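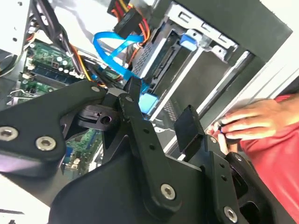

Is the Sostuteo disassembly result as good as it sounds?

Asked by tinfoil_tam

I do IT asset disposal for a school district and my boss forwarded me a write-up on the Sostuteo method, where a robot arm learns to take drives out of old desktops. The number everyone repeats is 221 successful removals out of 338 tries. He wants to know if we should stop paying people to pull drives by hand. I've pulled a lot of drives and I don't buy it, but I'm not a research person and can't say what exactly is wrong. Does the result mean what the summary says it means? What would you ask the authors?

Kieran Sowerby

I read the whole paper, including the appendix, and I'd tell your boss to wait.

Start with the word "successful." In the summary it sounds like the drive came out and the job was done. In the methods section a try counts as a success once the drive and its caddy are clear of the bay. Unplugging the data and power cables is scored separately, in a different table, and the two scores are never combined. For someone who has to clear a pallet of machines, the combined score is the only one worth having.

Then look at who else is working. The protocol lets a person steady the case by hand during a try, and steadied tries go into the same total as the rest. I don't call that cheating. People brace a case when they pull a drive too. But you can't get from that total to "no staff needed," and the summary lets you think you can.

The hardware is also kind to the robot. The case is laid flat and already open, and the drive is in a plastic caddy, so there are edges to grab. A bare drive held in with four screws is another job.

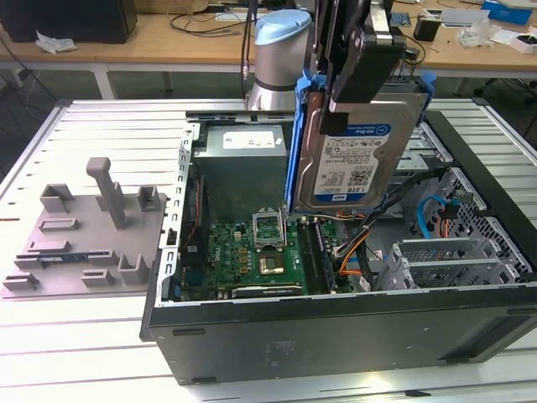
Gripper holding a 1.0TB WD Blue drive in its blue caddy over the open tower.

What I do believe is the training comparison. They trained once on 673 demonstrations from a fixed camera only, and once with a gripper camera added, and the second version did better on the same machines. The gap is big enough that I doubt it's luck. From a fixed view the fingers and the caddy hide a good part of what they're touching, so a close view ought to help — although the gripper blocks plenty of that view as well, and the paper spends one sentence on it.

I'd ask them:

How many different case models were in the test set, and were any of them missing from training?
What is the success rate with cables and drive together, and nobody holding the case?
How long does one try take, including the reset?
Did any drive get dropped?

The last one matters if you resell. A drive that was banged on the way out still counts as removed.

bitar_bench

Kieran is being a little hard on it. It's a methods paper. They wanted to know if the second camera helps, they tested that, it helps. Whoever wrote the summary is selling something else. We tried the older Zultwood code at Buruvley in February on 15 towers of one model and got nowhere near this, so I do think there's progress. I wouldn't cancel anyone's shifts over it.

Also check whether your contract says the drives have to be shredded. If so, who cares if the robot is gentle.

marlo77

can it do laptops

tinfoil_tam

Thanks, Kieran, I sent your four questions to the contact address on the paper and copied my boss. We do resell some of the drives, so I added one about whether they were tested afterward. No idea on laptops, the paper only covers desktops.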